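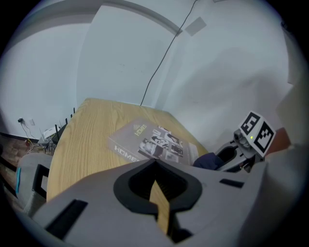 Tayla Paewai asked for it to be minuted that she did not agree with closing the hand-held collection at 300 demonstrations, and that the figure had been set before anyone had tried the flat-object tasks. Silvia Kadlec replied that the figure was a planning number and could be moved. Discussion is recorded under item 3.

Prandus project, demonstration working group
Minutes of the meeting held on 31 July 2026

Present: Alžběta Kadlec (chair), Hélder Patrício, Silvia Kadlec, Tayla Paewai, Ngan-ling Yen (minutes)
Apologies: none
Initials are used below. AK is Alžběta, SK is Silvia.

1. Minutes of the June meeting

Agreed with one correction. Under item 4, "the leader arm drops packets" should read "the leader arm's log drops packets". The arm itself was following correctly and the fault was in the recorder. NY has changed the filed copy.

2. Actions carried over

2.1 HP to fit the stiffer return spring to the second hand-held gripper. Done. The trigger now needs more force to close and two operators have complained of a sore forefinger after a long run. HP will try the original spring with one extra washer before ordering anything.

2.2 SK to write up the finger-width calibration. Partly done. The procedure is written but has only been followed by SK. Carried over, with TP to run it from the written text and mark anything unclear.

2.3 AK to ask Flavell about the replacement wrist flange. Quote received. Lead time is 30 working days. Order placed.

3. Hand-held demonstrations: flat objects on a table

3.1 Status. The set stands at 377 recordings, of which 300 have passed the pose check. The remainder failed mostly on tracking loss at the start of the run. TP said the failures were not spread evenly. Book and magazine tasks fail more often than block and cup tasks, and the passed set is thin where the policy is weakest.

3.2 Surroundings. SK pointed out that plain walls and bare tabletops give the tracker little to hold on to. The ordinary clutter of a room, such as cables, sockets and floorboards, is useful and should not be tidied away for a recording. HP asked whether this would teach the policy to depend on the room. SK thought not, provided that the table is changed often enough. Agreed that operators leave the background as found and clear only what the gripper would strike.

3.3 Start of run. Operators are to hold the gripper still above the table, fingers open, before the first approach. TP asked for the marker on the finger to be in view at that point, as the width estimate is initialised from it. HP said that a marker seen at a steep angle gives a jumpy width, and that this shows in the logs as a finger that seems to twitch while the trigger is at rest. Agreed to add a check that rejects the run if the estimate is unstable before the first movement. HP to write it.

3.4 Method for thin items. Three ways of picking up a closed book were compared:

Slide to the table edge, then grip the overhang. Reliable by hand. The approach needs space beyond the edge and the arm's elbow comes close to its limit.

Tilt by pressing near the spine. Quick by hand, poor on replay. The operator feels the cover lift and corrects without noticing, and the arm has no equivalent signal.

Grip across the spine from above. Works only where the book is narrower than the opening. Not useful for large-format covers.

TP favoured collecting the slide only. AK preferred to keep a small number of tilts, labelled apart, in case the force sensor is fitted later. Agreed: slide as the main method, tilts stored in a separate folder and left out of training for now.

3.5 Soft items. NY asked whether cloth lying near the target should be moved first. The current instruction says nothing, and operators have done both. SK said either was acceptable but that mixing them under one task label was not. Agreed to split into two labels, "clear then slide" and "slide only". Existing recordings to be relabelled by NY.

3.6 Target. After discussion the limit was raised to 800 accepted recordings, with flat objects to make up the greater part of the new ones. TP withdrew her objection.

4. Remote control of the arm

4.1 HP reported on the leader arm. The recorder fault was a full write buffer and has been fixed by saving the pictures in a separate process. No dropped packets have been logged in the runs made after the change.

4.2 Comparison with hand-held. AK asked for a plain statement of what each method is for. The group settled on the following. Hand-held recordings are faster to make and can be made in any room, but may contain motions the arm cannot follow. Remote-control recordings are slow and tied to the bench, but every one of them is within reach by construction. The slide task will be recorded both ways so that the two can be compared on the same book.

4.3 Speed. Operators using the hand-held gripper move faster than the arm's joint limits allow on the pull phase. SK proposed stretching the timing in software. HP would sooner ask the operators to slow down, as stretched runs misrepresent how a book slides when pushed slowly. Not settled. SK to stretch a small batch and replay it alongside slow originals. Results to the next meeting.

5. Fingers and pads

5.1 The pads on the first gripper are wearing at the tip. HP has a sample of a softer compound from Flavance. It grips glossy covers better but picks up dust and has to be wiped between runs. To be tried on one gripper only, and recordings made with it are to carry the pad type in the header.

5.2 The finger cubes have been knocked on two occasions. After any knock the calibration in 2.2 is to be repeated before recording continues. TP asked that this be printed on the case lid. Agreed.

6. Data handling

6.1 File names. The room code is to come before the operator code. Old files stay as they are.

6.2 Titles on book covers. NY asked whether readable titles needed to be masked. AK said no, but that letters, bank papers and anything with an address must be put away before recording.

7. Any other business

SK will be away for the next calibration day and HP will cover. The spare charger is missing from the grey case. Whoever has it should put it back.

8. Actions

HP: spring and washer trial (2.1); start-of-run check (3.3); pad trial (5.1)
SK: stretched batch and replay (4.3)
TP: run the calibration from the text (2.2); lid notice (5.2)
NY: relabel cloth recordings (3.5); update the file name note (6.1)
AK: confirm delivery of the flange with Flavell (2.3)

Next meeting to be arranged by AK once the replay results are in.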